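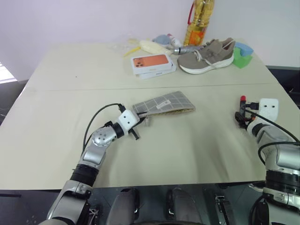

Figure 1. Two robot arms working at a cream-coloured table.

Posting times and replies on a small shop's social media account
Ferhat Tekin and Duygu Oral

1. Aim
We wanted to find out whether a small account gets more replies when it posts in the evening, and whether asking a question in the post makes a difference. We used the account of Savelska, a student-run shop that sells second-hand textbooks. It had 162 followers when we began in June.

2. Method
We ran the account for four weeks and posted 2 times a day, at 8 in the morning and 8 in the evening. Every second post ended with a question. We scheduled the posts with Finier and copied the replies into a spreadsheet by hand. Replies from our own classmates were left out. We did not pay for any promotion.

3. Results
Evening posts got more replies in every week except the first. Posts with a question did better at both times of day. Links to the price list were hardly answered at all, although several people asked about prices in private messages, which we did not record.

4. Problems
Two evening posts went out late due to a wrong setting in Finier. Exams fell in the last week and the shop had less stock to write about. A longer test with a second account would be needed to check the evening result.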